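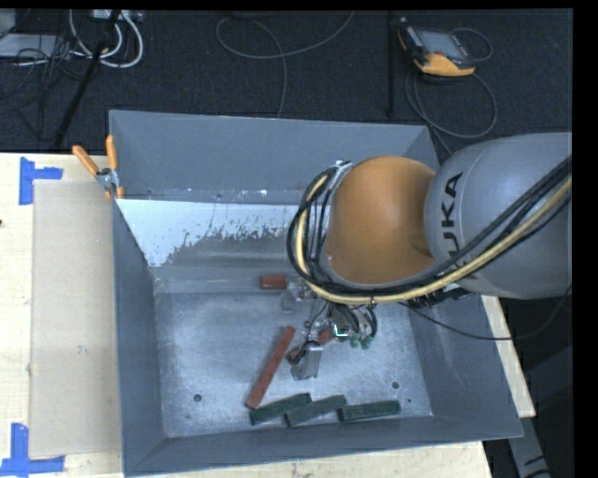
Monday, August 7, 2023

Every summer the same headline comes back: the best meteor shower of the year, up to 112 an hour, don't miss it. I've been going out for the Perseids since I was a kid and I have never seen anything close to that.

The number assumes a perfectly dark sky with the radiant straight overhead. My yard in Rorness has a car dealership behind it. On a good night I get maybe one every ten minutes, and half of those I only catch out of the corner of my eye.

So in July I tried one of those apps. Wododo gives you a "visibility score" for your address, and it gave my driveway an 84. I can't see the Little Dipper from my driveway. I wrote to ask where the score comes from and got a link to the subscription page.

What does help is driving. The gravel lot past Tokora is 30 miles out and the Milky Way is plain as day from there. Last year I lay on the hood for two hours and quit counting, which I took as a good sign.

The moon will be a thin crescent this time and won't rise until well after midnight, so I have no complaints there. Clouds are another matter. The forecast says clear for Saturday night, and I'll believe that when I'm standing under it.

Bring a blanket. Leave the telescope at home, it's no use for this.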